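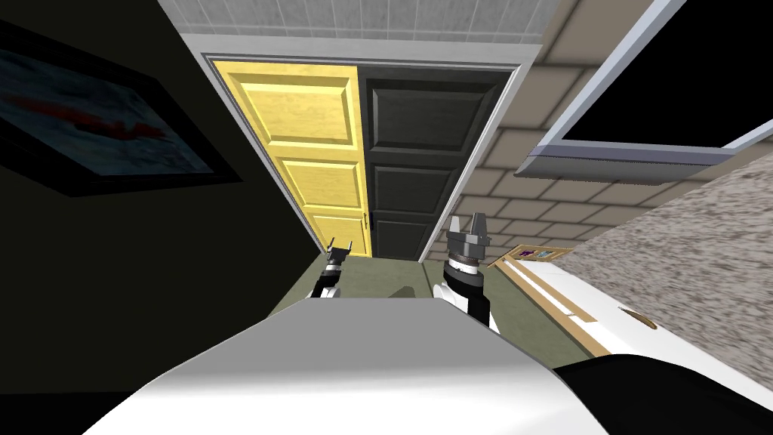
Macarena Domínguez asked whether examples gathered in a simulated kitchen could teach a controller anything of use in a real one. Her question, put at an open review in Dekiddale in November, is the one Cestholm set out to answer with the collection it releases today.

The Cestholm kitchen set holds 1,143 demonstrations of two-armed work, all recorded in simulation by people steering the arms by hand. Each demonstration consists of the joint positions, the gripper commands and the matching camera views, stored on a common clock. Runs in which the operator failed the task are kept and marked as failures, so that a learning system can be trained with or without them.

The demonstrations were recorded in 40 room layouts. Layouts differ in wall and floor finish, in the position of doors and worktops, and in the height of the counter relative to the shoulders of the robot. Lighting was varied separately. No layout used for training appears in the test portion, which is made up of 12 further rooms held back until recording had closed.

"We spent more time on the approach than on the grasp," said Lorena Maldonado, who led the recording work. "Most of the early failures came from an arm arriving at the counter at a poor angle. An operator corrects for that without thinking, and those corrections are what we wanted on file."
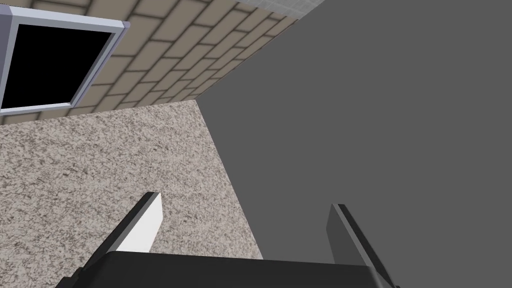
Operators were asked to pause with the fingers open before each reach, which gives every run a clear starting point and makes the segments easier to cut. Wrist views are supplied at full rate. Head views are supplied at half rate - a compromise on file size that Cestholm intends to revisit.

Labelling was carried out by Nistlow under a separate agreement. Every run was labelled twice by different people, and disagreements went to Trinidad Retamal for a ruling. Her notes are included as a plain text file, along with the written instructions given to the operators.

On the matter of transfer to real hardware, the company makes no general claim. Trials on a physical pair of arms are under way and the results will be published separately, including those for tasks where the simulated examples gave no benefit.

The set is free for research use. Commercial terms are available on request. Enquiries about access and file formats should be sent to Vicente Daza at the Cestholm data office, which answers between 9 am and 4 pm.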